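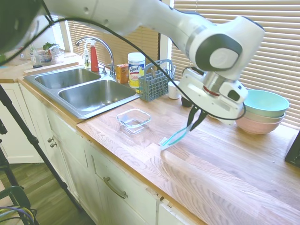 Verfasst von Maëlle Beaudoin, Dezember, 17:40 Uhr
2 Kommentare | 5-mal geteilt

Betreff: Re: [Küchenliste] Holzarbeitsplatte neben der Spüle

Hallo zusammen,

am 3. Beitrag im Faden bin ich hängen geblieben:

> Wir haben in der Teeküche in Kostville jetzt auch eine Arbeitsplatte aus
> Holz, direkt neben dem Doppelbecken. Womit pflegt ihr das? Und was macht
> ihr mit dem Zeug, das sich hinter dem Hahn sammelt? Bei uns steht dort
> inzwischen alles Mögliche.

Zum Holz: Bei uns in Zurnirdale wird die Platte zweimal im Jahr geölt, dünn, mit dem Lappen, über Nacht einziehen lassen. Die Kante zum Becken bekommt eine zweite Schicht. Nach dem Abwasch trocken nachwischen, auch hinter der Armatur. Desinfektionstücher nehmen wir nur für Becken und Griff, auf dem Holz haben sie die Oberfläche mit der Zeit stumpf gemacht.

Zum Zeug hinter dem Hahn: Sprühflasche und Seifenspender bleiben links, Tücher und Besteckkorb rechts. Der Korb sollte Öffnungen haben, sonst steht unten das Wasser. Alles andere kommt in den Schrank.

Für Fugen und den Rand der Armatur reicht eine kleine Bürste, eine alte Zahnbürste geht auch. Glasdosen bitte ohne Deckel wegräumen, die Deckel liegen bei uns in der zweiten Schublade. Das Öl haben wir von Zestow, die Dose hat über 15 Euro gekostet und ist noch halb voll. Wer probieren will, kann sich etwas abfüllen.

Offen ist noch die Silikonfuge am großen Becken. Hat jemand so etwas schon selbst erneuert?

Gruß
Maëlle

Diese Website verwendet Cookies. Mit der weiteren Nutzung des Listenarchivs stimmen Sie dem zu. [Einverstanden] [Einstellungen]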